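Bins, Tubs and Drawers: Your Questions
Dillden Workshop Notes, updated 2025-08-27

I get a lot of mail about keeping small stuff in metal bins, so I've put the ones that keep coming back on one page.

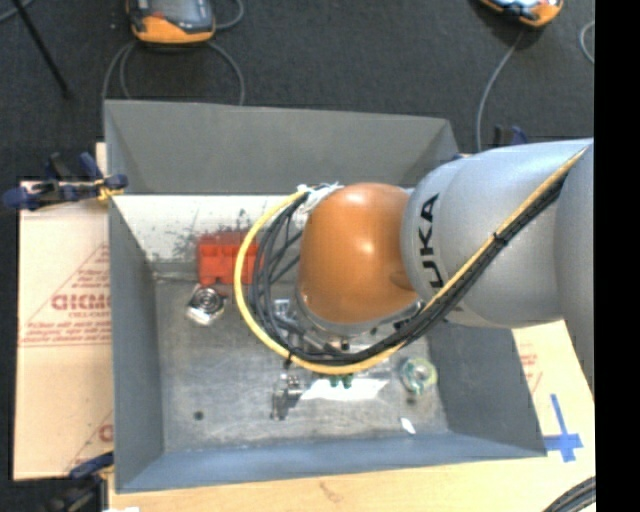

Agnese Uibo wrote in to say she'd given up on deep bins altogether, because everything she wanted was always at the bottom and she was tired of scraping her knuckles on the walls. I hear you, Agnese! Most of the mail below is some version of that.

Why do you like sloping walls so much?

Stuff slides back to the middle. In a straight-sided box the little things creep into the corners and you end up picking them out with your fingernails. With a slope I can mostly just reach in and grab (the last few pieces are still a pain, I won't lie).

Metal or plastic?

Metal for anything heavy or sharp, plastic for the rest. I had a plastic tub from Rurnow that was great for hose fittings and hopeless for castings, and it cracked in March after a pretty short life. It holds clothespins now.

My bin floor is all scratched up. Should I repaint it?

I wouldn't. Paint on a floor that gets parts dropped on it comes off in flakes, and then the flakes are in with your parts. Bare metal gets scuffed and streaky and keeps right on working. Wipe it out, get the grit off, done. If you see rust, go over it with a scouring pad and a tiny bit of oil on a rag.

How full is too full?

If you have to dig, it's too full. I like a thin layer on the bottom, so I can see what I've got. I once tipped 1000 washers into one bin to save time and spent the evening regretting it.

Can I mix different parts in one bin?

Sure, as long as you can tell them apart at a glance. Two kinds of bracket that differ by one hole, please don't. Estela Daza keeps all her odds and ends in a single bin she calls "the Jin", after the shop she bought it from, and swears she never loses anything. I've tried it and I lost plenty.

What about lighting?

Bare metal bounces light right back at you, especially from a lamp straight overhead. I moved mine off to one side and it helped a ton. A lamp with a frosted cover helps too.

Do you line your bins?

Only for things that scratch easily, like polished fittings. I cut a piece of old rubber mat a little small so it lifts out for cleaning. Felt looks lovely and fills up with metal dust, so I quit using it.

Where do you get yours?

The Purkuvham surplus sale, mostly. I brought home 5 last time and kept 4, the other one had a wobbly seam. Run your hand (gloved!) along the top edge before you pay, and bring a tape measure, those things look a lot smaller in a big hall than they do on your bench.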